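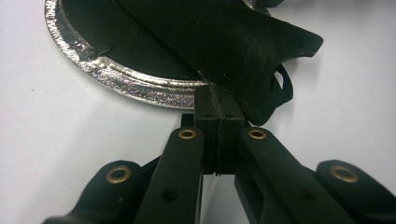

Ustyna Skoryk wrote in to ask why anyone would pay for a gripper kit to lift a floppy bit of black stuff off a round tin, when a thumb and finger do it in a second and cost nothing.

Fair question, and it's the one I'd start with too. The Flultix hand gripper is being offered to home workshops as a "training tool". You squeeze it, the fingertips close, you do your ordinary jobs with it, and Flultix say the recordings can later teach a small bench arm to do the same jobs for you. The arm is sold separately. So is the mount, which the product page mentions a good way down, under the washing instructions for the carry bag.

I've had the hand part since April. If you've bought one, or been given one, these are the things I wish the leaflet had covered.

Thin, floppy things are the hardest. Rubber, felt, foam, a duster, anything that bends. Come at the edge and not the middle. If you press down on the flat of it the tips just skate about. Find a fold or a raised bit, put one fingertip each side, and close slowly.

Metal rims are a nuisance. Tin lids, trays and old cake tins have a lip, and the tips like to catch the lip as well as whatever is lying on it. Then you lift and the whole tin comes with it. A strip of non-slip mat under the tin helps a bit. Tilting your wrist helps more.

Work on something pale. A white worktop or an old white shelf shows you where black tips end and black rubber begins. I tried a dark cutting mat first and wasted most of an evening.

Wipe the pads. Workshop dust gets on everything and a dusty pad has no grip worth the name. A barely damp cloth, then dry. Don't use spray polish – I did, and it was like picking things up with two bars of soap.

Leave the bushings alone. The leaflet doesn't say to oil them and I wouldn't. Oil picks up grit, and then it gets on the pads, and you're back to soap.

Stop when your hand aches. The leaflet suggests up to 500 squeezes in a sitting. I'd like to meet whoever managed that. I do 100 and put the kettle on.

Now the part I don't believe. Flultix say 1,000 recorded goes at a job is enough for the arm to "take over everyday tidying". Tidying what? My bench has a different mess on it every morning. A tin of washers with a rubber offcut over it is one job. The same tin with the offcut underneath is another, and I'd be surprised if the arm saw it coming. There's no video on their page of it doing anything floppy at all, just wooden blocks going into a box, very neatly, with cuts in between.

The Suta kit is cheaper and makes fewer promises. Its tips are softer and I found it better on cloth, worse on small screws. Munshi do a plain long-reach picker with no recording in it whatsoever, and for getting a dropped nut from behind the vice it beats both of them.

Imelda Soriano asked whether spare fingertips from one make fit another. Flultix pads on the Suta, no, the slot is too wide. I haven't tried it the other way round and I'm not filing anything down to find out. Naken sell stick-on grip pads that go on either, though mine started to peel after 2 weeks and left glue behind. White spirit on a rag shifted it.

If you want a gadget to play with, the hand part is well enough made and the squeeze is smooth. If you want a tidy bench, buy a few lidded tubs and label them. I'll try the arm if they ever lend me one, but I'm not paying for it on the strength of those blocks.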